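Gercombe Printed Floors

A catalogue of illustrated floor and base surfaces, with notes on what is printed on them and how they have worn.

Version 2
Maintained by Muchen Yan and Fadwa Naciri

What is in it

The catalogue covers 483 printed surfaces: play mats, floor panels from toy houses, tray liners, drawer papers and the decorated bases of small enclosures. For these there are 1333 photographs and 823 wear notes. Some surfaces have several notes, taken in different months, and some have none yet.

Each surface has one row in surfaces.csv. Photographs are in the photos folder and wear notes are in wear.csv. The surface number joins the three together.

Columns in surfaces.csv

surface_id: a number, never reused
kind: mat, panel, liner, paper or base
ground: the background colour, in plain words
motifs: the printed shapes, separated by semicolons
source: Pesell, Brekke or other
notes: free text, often blank

Columns in wear.csv

surface_id: as above
month: the month the note was written, without the year
mark: scratch, scuff, speck, fade, stain, crease or lift
where: position, given by the nearest motif
comment: free text

How the notes are written

We use everyday colour names. "Pale green" is fine, and so is "cream to mint" where the ground shifts from one to the other. We gave up on matching against a colour chart in the first version, as the same mat came out differently under the lamp and by the window.

Motifs are named by what they look like. If you can't tell, write the shape (dome, ring, band) and leave it at that. A motif that runs off the side of a photograph is entered as "part" until another photograph shows the rest.

Positions of marks are given from the motifs and are always as seen in the photograph, so left means the left of the picture. Please don't use north and south. About a fifth of the early Brekke notes did this and they have all had to be redone.

Fading and pale printing are hard to separate. Pastel prints are the worst for this. If there is no earlier photograph to compare with, leave "fade" out and say in the comment that the motif is faint.

Known problems

Stains and specks were one category until July. Older rows marked "stain" may well be specks.

Surfaces listed under Pesell are mostly pale, and glare hides fine scratches in many of the photographs. A row with no scratches should be read as none recorded.

A few liners were entered twice, once as liner and once as paper. Fadwa is working through these. Both numbers will be kept and the second will point to the first.

The catalogue was first kept in Grovo and moved to plain CSV for this version. Some comments lost their line breaks in the move.

Using and adding to it

You may use the notes and photographs freely, with credit to the Gercombe catalogue. To add a surface, send the photographs and a filled-in row. Please leave the surface_id blank and Muchen will fill it in.

Worked entry
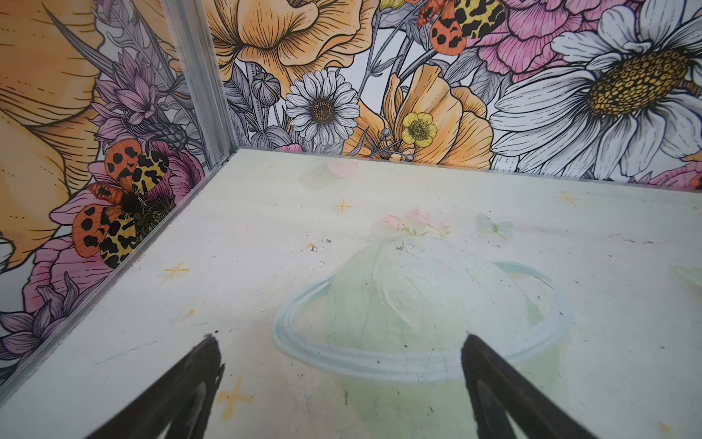 Entries for pastel grounds need more care than the others, because the motifs and the marks are both faint. Start with the largest motif and work outwards, then do the wear. For this floor the motifs cell reads: pale green dome; light blue ring; pale pink flowers with green leaves; butterfly, very faint; pink heart; four yellow stars; pale green shape, part. The wear goes in as separate rows, with specks and scuffs placed left of the flowers and scratches placed right of them. There are other thin grey marks across the floor, and those share one row with "general" under where. Fade is left out, and the comment says the heart and butterfly are faint.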